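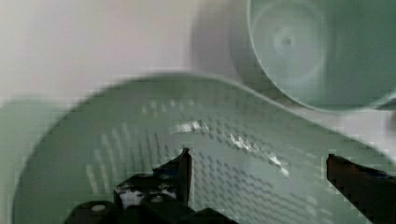 阅读时间：7 分钟

自动化与产线版 › 厨房塑料制品包装

主题：沥水篮配套工位上了机械臂之后，岗位怎么排

沥青色雨衣（楼主）
我们厂在 Collport，做注塑厨房用品。二月起，后段配套工位（沥水篮加一只同色系的圆碗，套好，入袋）由 Pemow 的双指夹爪接手，集成商是 Skusesov。原先这道工序两班都是人工，现在每班留一个人看设备，其余调去质检和换模。
技术参数不多谈，节拍还在调。想讨论的是岗位：
一，看设备的人按什么工种定级，操作工还是设备员。
二，夹取失败时的处置权限归谁。目前规定是按暂停、叫工程师，等待时间记在班组头上，班组意见很大。
三，计件取消后收入怎么折算。

M6内六角
第二条先改。停机原因代码要分开：缺料、夹取失败、视觉超时、人工暂停，各记各的。混在一起记，最后一定算成班组效率低。我们在装配线上吃过这个亏，分代码以后，人工暂停只占很小一块，大头是视觉超时。

冷却水温
浅绿色光面塑料对腕部相机不友好。顶灯在篮底打出一条白亮的反光，那一段孔看不清；偏一侧孔是浅的，另一侧孔是深的，同一个阈值两头不讨好。建议先换漫射光源，再谈班组考核。设备没调稳就定人的指标，顺序反了。

沥青色雨衣（楼主）
光源已经报了，采购在走流程。腕部画面在运动中也糊，篮沿会出双边，Skusesov 的意见是到位后停一下再取图，节拍会受影响。

夜班转白班
我就是做这个岗的，不在楼主厂，设备类似。说两点实际的。
以前套篮子，手上一摸就知道边上有没有毛刺，顺手就挑出来了。现在机器不摸边，毛刺件直接进袋，到客户那边才退回来。质检加了人，但质检是抽检，每批 1000 件抽 200 件，跟原来件件过手不是一回事。
另外看设备比动手累。动手的时候时间过得快，盯着等报警反而容易走神，后半夜尤其明显。

M6内六角
毛刺应该在注塑端解决，修模、调合模力。靠后段工人的手兜底，本来就是工艺缺陷。

夜班转白班
道理没错，但修模要排期，货天天要出。原来兜底的那双手没有写进作业指导书，做改造方案时也就没人算这一项。我的意思是把它算进去，没说不该上机器。

M6内六角
这个我同意。改造前应当做一次工序隐含动作清单，把挑毛刺、擦水渍、看色差这些列出来，逐条写明去向。

托盘堆到三层
说说定级。我们那边（Oyelaran 工业园）的做法是设一个过渡工种，基本工资按操作工，另加设备津贴，独立完成换指、标定、恢复程序三项考核后转设备员。好处是有路可走，坏处是考核由设备部出题，设备部不太愿意放人过来教。第一批报名的不少，考完的不多。

冷却水温
不赞成把标定放给操作员。手眼标定做错一次，指尖会直接压到件上，夹爪和篮底都可能受损。换指可以，标定必须设备部签字。

托盘堆到三层
我们的标定是按向导走的，结果超差会锁机，要设备部解锁。风险可控。全收在设备部手里，夜班一停就等到天亮，这个代价也要算。

冷却水温
有超差锁定的话可以接受。楼主确认一下 Pemow 控制器那边有没有开这个功能，有的现场交付时是关着的。

沥青色雨衣（楼主）
刚查过，关着的。已经提给 Skusesov 了。

班组长不带编
计件折算这条大家都没答。我们取改造前三个月的平均计件收入作保底，保半年。半年后怎么办，文件里没有写。调去质检的人意见最大，原来手快的拿得多，现在跟手慢的一个数。手快的已经走了几个。
要谈就一次谈清楚，保底期限、到期后的标准、调岗后能不能调回，都落到纸面上。口头答应的事换个主管就不算数了。

M6内六角
保底半年偏短。设备稳定运行本身就未必用得了这么短的时间，等于拿工人的保底期去垫调试期。建议从验收日起算，不从进场日起算。

班组长不带编
从验收日起算这一条好，我下次会上提。不过厂里会说验收一直拖着，保底就一直付。

M6内六角
那正好，催验收的人就多了一个财务。

沥青色雨衣（楼主）
汇总一下目前准备报上去的：停机代码拆分，等待时间不计入班组；换指由当班操作员做；标定等锁定功能打开后再议；隐含动作清单由班组先写初稿；保底从验收日起算。定级方案参考楼上的过渡工种，津贴数额还没定。
毛刺的事单独开了整改单，单号 262，注塑车间回复说先修一副模看效果。

夜班转白班
初稿让夜班的人也写一份。白班和夜班手上的动作不完全一样，夜班少一个上料的，有些活是套篮子的人顺带干的。

沥青色雨衣（楼主）
收到，两个班各写一份，再合并。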